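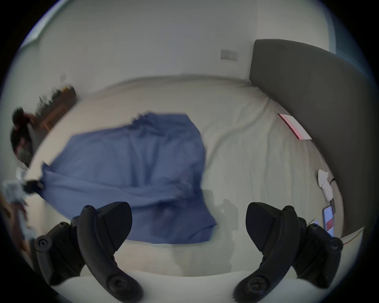
Oltora Guest Rooms — Frequently Asked Questions

Last updated 05/04/2024. Please read before you call, the phone is one person.

What time is check-in?
From 3 pm. Earlier if the room is ready, no promises. Ring the bell at the Giltov Street door, not the shop.

And check-out?
Before 11. Leave the keys in the dish. Late check-out possible on quiet days, ask the night before.

Do you change the bedding during a stay?
Every third day for longer stays, sooner if you ask. Towels whenever — just leave them in the tub.

Can I do laundry?
Yes. Washer and dryer in the basement, 2 tokens per load, tokens from the desk. Detergent is on the shelf, help yourself. Please dont run the dryer after 10 pm, the room above hears everything. 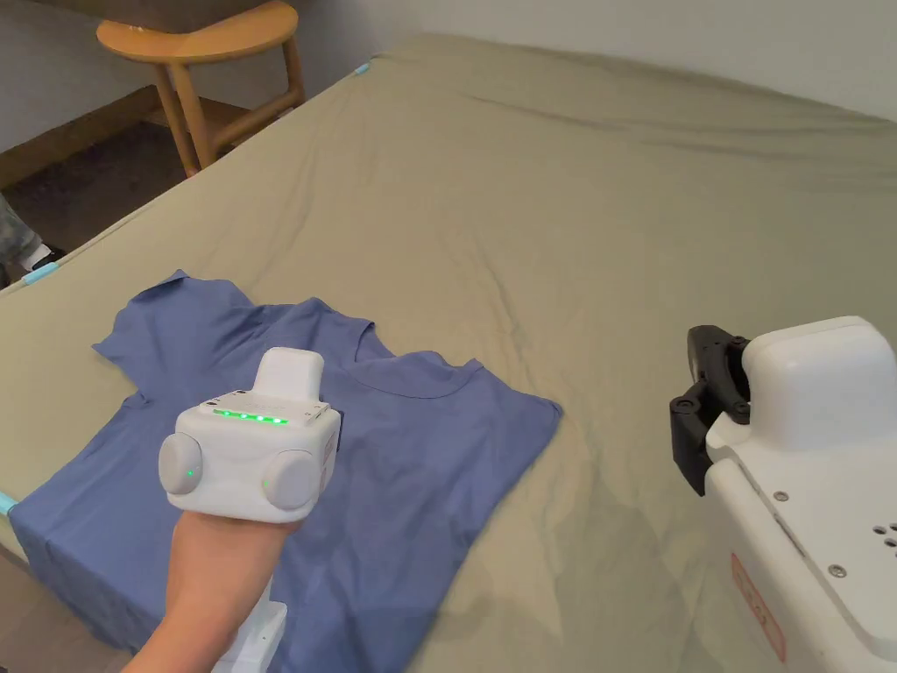

Anything left in the machines overnight gets moved to the folding table. We don't mail small items back unless you cover the postage.

Is there parking?
One spot behind the building, first come. Otherwise the Degefa lot, two blocks down, $8 overnight. Street parking is permit only and yes they ticket.

How do I get there from the station?
Bus 22, get off at Skornus Square. Walk back the way the bus came, second left. Cabs usually know the square but not the street.

Is breakfast included?
No. Coffee and tea in the hallway from 7. The bakery on the corner opens early and is better than anything we'd make.

Are the beds doubles or twins?
Doubles in all rooms. Extra pillows in the hall closet. Cot on request, small fee, has to be booked ahead. 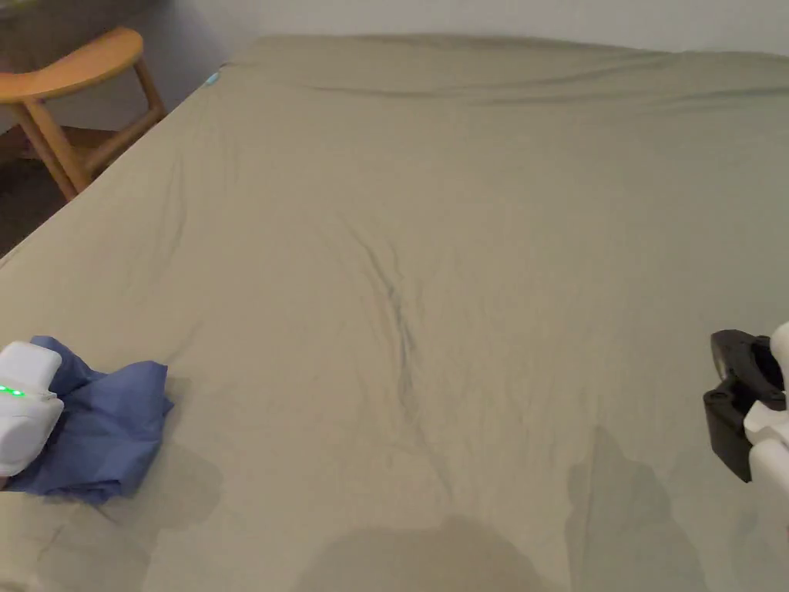

Can I bring my dog?
Small dogs ok in the ground floor room only. Tell us when you book. Not on the bed please.

What's the cancelation policy?
Free up to 3 days before. After that we keep the first night. Snow and canceled flights — call, we'll work something out.

Is there an elevator?
No, stairs only. Ground floor room has one step at the door.

Who do I contact with a problem?
Renato Yap, at the desk until 8 pm. After that use the number on the back of your door. Lost keys count as a problem, a slow wifi day can wait til morning.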